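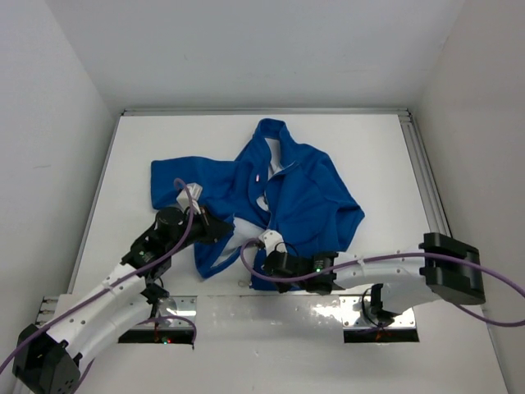
1. 작업복 및 보호구
- 긴소매 상의 착용, 소매 끝과 지퍼 확인: 적합
- 안전화 밑창 마모: 적합
- 보안경 비치: 보완 필요. 두 개에 긁힘이 심해 교체 신청함.
- 귀마개 보충: 적합

2. 통로 및 비상구
- 주 통로 폭 1000mm 이상 유지: 부적합. Lenano 반품 상자가 황색선을 넘어와 있음. 점검 중 이동시켰으나 상자 둘 자리를 따로 정해야 함.
- 비상구 앞 적치물 없음: 적합
- 유도등 점등: 적합. 북쪽 출입구 쪽 등은 지난번보다 어두움. 9월 점검 때 다시 볼 것.

3. 소화 설비
- 소화기 8대 압력 게이지: 적합
- 소화기 위치 표지: 포장실 입구 표지 떨어짐. 재부착 요청.
- 소화전 앞 공간 확보: 적합

4. 적재 선반 (Prarngate 구역)
- 기둥 볼트 풀림: 4번 선반 하단에서 한 곳 발견, 조임 완료.
- 하중 표시판: 부적합. 글자가 지워져 읽을 수 없음.
- 상단 적재물 결속: 적합
- 선반 번호 1224: 가로대에 눌린 자국 있음. 지게차 접촉으로 보이나 신고 기록 없음. 교체 전까지 상단 사용 금지.

5. 전기
- 분전반 문 닫힘 및 잠금: 적합
- 연장선 피복 손상: 적합
- 멀티탭 문어발 사용: 휴게실에서 확인. 전기 주전자와 난방기를 같은 멀티탭에 꽂지 말 것.
- 누전차단기 시험 버튼: 적합

6. 하역장
- 도크 고무 완충재: 왼쪽 하부 찢어짐. Aerts에 견적 요청 중.
- 바퀴 고임목: 적합
- 바닥 물고임: 비 온 뒤 배수구 주변에 고임. 낙엽 제거 후에도 배수가 느림.
- 지게차 경광등과 후진 경보음: 적합

7. 비상 대응
- 구급함 내용물: 소독약 유효기간 지남. 폐기하고 새로 채움.
- 비상 연락망 게시: 예전 번호가 그대로 있음. Wasness 사무실 번호 수정 필요.
- 집결지 안내도: 적합

종합 의견
선반 1224의 사용 금지 표지는 오후 교대 전까지 부착한다. 통로 적치는 지난 점검에서도 지적된 사항이므로 반품 담당 부서의 조치 계획을 서면으로 받는다. 나머지 보완 항목은 다음 정기 점검 때 재확인한다. 조치가 끝난 항목은 사진과 함께 점검표 뒷면에 기록할 것.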